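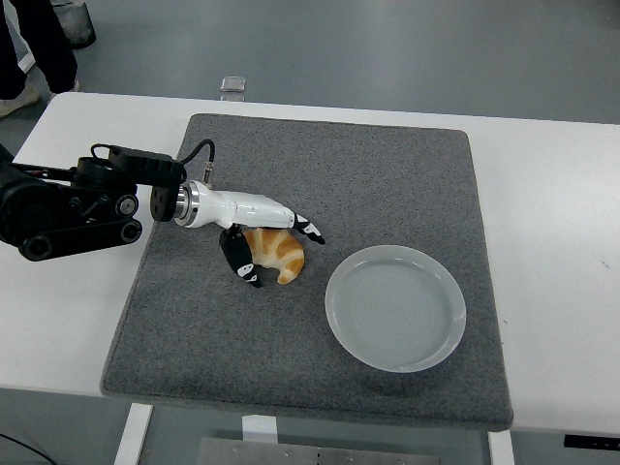
A robotic hand over a croissant at the Pulora preparation site.

Pulora, a catering supplier with 304 employees, began preparing for automated plating in November. Olesia Marchuk, who heads operations, said the decision followed a long review of the packing line, where up to 2000 breakfast trays are made ready each day.

"We did not begin with the machine," Ms. Marchuk said. "We began with the tasks our people asked to be relieved of, and placing pastries came first."

The company has assigned 27 employees to new duties under an agreement with staff. They will oversee the stations, check portions and record faults. Wages are unchanged, she said, although shift times are not – a point that remains under discussion.
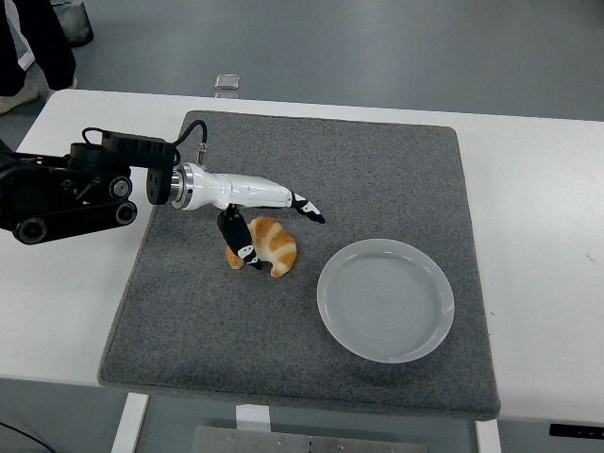

Arm, croissant and plate on the felt work surface.

Bohdan Symonenko worked on the tray line before moving to the training group. He described the change as uneven.

"My wrists are better and my evenings are worse," he said. "Before, I knew by noon how the day had gone. Now I read a log and speak with a technician."

Mr. Symonenko said colleagues had asked for more time to learn the controls. Ms. Marchuk confirmed that paid training hours would be extended and that staff would be consulted before any further station is approved.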